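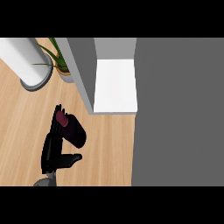 I've spent most of this week on the grip settings for the Bulau arm, working in the simulator before I touch the real one on the bench. The gripper has the dark maroon cylinder between its fingers, at an angle, and I'd like it straighter – the cup rack I built only has 2 mm to spare. I've set the run to 400 tries overnight. If the numbers look decent I'll copy the settings across and try it with a tin from the kitchen.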